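Temps de lecture : 2 minutes
Publié en février par l'équipe de l'atelier Cokus

Paniers tressés et petites affaires : vos questions, nos réponses

Vous nous écrivez beaucoup depuis la parution de notre petit guide du rangement, et nous avons fini par regrouper les questions qui reviennent le plus souvent. Prenez ce qui vous sert, laissez le reste, et pardonnez-nous si nous bavardons un peu en route !

Quelle forme de panier choisir pour commencer ?

Un rectangle à bords bas, sans hésiter. Les paniers ronds sont ravissants, nous en avons plein la maison, mais ils perdent de la place sur une étagère et l'on finit toujours par glisser un bricolage dans les coins restés libres. Avec des bords bas, on voit ce qu'il y a dedans sans tout sortir, et les enfants se servent sans renverser le contenu sur eux.

Faut-il des poignées ?

Si le panier voyage, oui. Les poignées découpées dans le tressage sont nos préférées : elles ne dépassent pas, elles ne s'accrochent pas au panier voisin, et on y passe les doigts facilement. Vérifiez simplement que le bord de l'ouverture est bien fini, car un brin qui pique gâche vite le plaisir.

Mon panier Jelel est arrivé un peu déformé, que faire ?

Pas d'inquiétude, cela arrive dans les cartons trop serrés. Posez-le bien à plat, glissez à l'intérieur un ou deux gros livres et laissez-le tranquille pendant 9 heures, le temps d'une nuit. S'il reste un coin rebelle, passez dessus un linge à peine humide et recommencez.

Comment ranger les pompons, les petites peluches et tout ce qui roule ?

C'est la grande question du courrier ! Tout mettre ensemble dans un seul grand panier paraît commode le premier soir, puis le petit pompon rose disparaît sous le reste et l'on retourne tout pour le retrouver. Nous conseillons de garder un panier peu profond pour les choses douces et légères, et une boîte à couvercle pour les perles et les boutons. Au moment de trier, installez-vous à une table dégagée, de préférence claire, parce que les petits objets de couleur s'y repèrent bien mieux que sur un tapis. 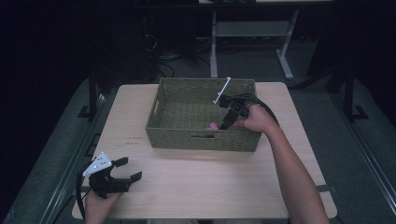
Videz le panier petit à petit, en remettant au fur et à mesure ce que vous gardez. On se décourage moins devant un petit tas que devant une montagne, et l'on peut s'arrêter pour le goûter sans laisser la pièce sens dessus dessous.

Et les traces sur le plateau de la table ?

Feutre, peinture ou jus de fruits, commencez toujours par un chiffon doux et de l'eau tiède savonneuse, en suivant le fil du bois. Essuyez aussitôt. Nous évitons les éponges abrasives, qui ternissent la finition et laissent une auréole plus vilaine que la tache.

Comment dépoussiérer le tressage ?

Une brosse souple, du haut vers le bas, puis le panier retourné et tapoté au-dessus de l'évier. Pour les fibres très serrées, comme celles de la série Hesberg, un vieux pinceau fait merveille.

Peut-on commander un panier à ses mesures ?

Oui, par l'atelier Hashmi, qui tresse pour nous. Comptez 23 jours de fabrication, et mesurez votre étagère deux fois, on se trompe si vite.

Une question sans réponse ? Atelier Cokus, boîte postale 2113
© Atelier Cokus, tous droits réservés
Retour en haut de page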